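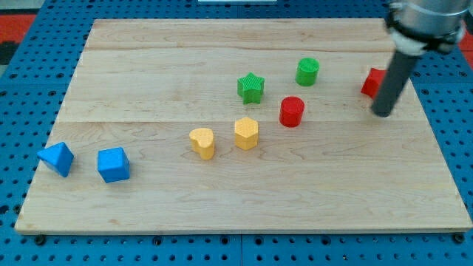
Cœur, étoile, cubes et cylindres de couleur, éparpillés sur une planche de bois clair.

Laissez donc traîner les blocs

Par Lovisa Hägglund

J'ai longtemps été de celles qui rangent pendant que les enfants jouent. Vous voyez peut-être le genre : un œil sur la casserole, une main qui ramasse, et cette petite phrase qui sort toute seule, « on remet les bleus avec les bleus, d'accord ? ». Je la disais gentiment, je crois, et je la disais dix fois par après-midi. J'ai deux enfants, le second a quatre ans depuis le mois d'août, et c'est lui qui m'a guérie, un peu brutalement, en me répondant un jour que le cube bleu n'était pas avec les bleus puisqu'il était au marché.

Il était au marché ! Le cœur jaune vendait des pommes, l'étoile verte gardait la porte, et moi j'arrivais avec ma boîte à compartiments pour faire fermer tout le monde avant midi.

Depuis, je défends une idée qui me vaut quelques soupirs dans la famille : on trie beaucoup trop tôt, et on trie surtout pour nous, les adultes. Un bloc rouge rond et un bloc rouge carré, à nos yeux, c'est déjà un début de rangement (la couleur d'abord, la forme ensuite, ou l'inverse, et ma belle-mère a sur ce point des convictions très fermes). Pour un enfant assis devant, ce sont deux personnages qui ne se sont pas encore parlé. Les blocs posés un peu n'importe comment, l'un penché, l'autre debout, avec du bois entre eux, lui laissent la place de décider qui va voir qui.

Je tiens beaucoup à cette place vide, d'ailleurs. Ma voisine Orvokki Vainio, qui a élevé ses enfants à Kullau et les miens un peu aussi, m'avait conseillé de sortir une planche et de jouer dessus au lieu de vider la caisse sur le tapis. J'avais trouvé cela bien raide. J'y suis venue parce que les pièces roulaient sous le buffet, et j'y suis restée par goût. Une planche, ça fait un pays. Il y a un bord, on sait où l'on est, et le désordre qu'on y met reste un désordre lisible, que l'on peut quitter pour aller goûter et retrouver ensuite. Le tapis, lui, avale tout.

Je choisirais un bois clair si c'était à refaire, sans vernis épais, avec le veinage bien visible. Les couleurs vives s'y posent très bien, et les veines servent de rivières quand on en a besoin.

Raed Nseir, à qui j'ai fait lire une première version de ces lignes, m'objecte que trier est aussi un jeu, que sa fille passait des matinées entières à aligner ses cylindres par couleur et qu'elle en était ravie. Il a raison et je ne voudrais surtout pas qu'on arrache leurs alignements aux enfants qui aiment ça. Ce que je regrette, c'est le tri commandé, celui qu'on glisse dans le jeu en le faisant passer pour un apprentissage alors qu'on a simplement envie de retrouver son salon. On peut avoir envie de retrouver son salon, c'est même très légitime à dix-huit heures passées ! Autant le dire comme ça.

Il y a aussi la question de la boîte à trous, avec son étoile qui n'entre que dans l'étoile. Nous en avons eu une, tout le monde en a une. Mon aînée y a passé un hiver, puis elle a compris qu'on pouvait soulever le couvercle, et la boîte est devenue un seau. Les blocs, eux, servent encore. L'hexagone a été un gâteau, un puits, un tabouret pour une poupée nettement trop grande, et je ne lui connais toujours pas de métier fixe.

Alors chez nous, maintenant, la planche reste sur la table basse jusqu'au repas du soir, et parfois jusqu'au lendemain quand l'histoire n'est pas finie. On la porte à deux, très lentement, avec des airs de déménageurs de piano. Le prisme triangulaire bascule une fois sur deux et il faut alors demander au propriétaire comment il était tourné, ce qu'il sait toujours.

Quant à la boîte à compartiments, elle est descendue à la cave. J'y mets des vis.

À lire aussi
Le tiroir du bas, royaume des couvercles, par Nisreen Awwad
Faut-il vraiment un coffre à jouets ?
Une table basse pour quatre, par Canan Sarıgül
Crayons cassés : plaidoyer pour les petits bouts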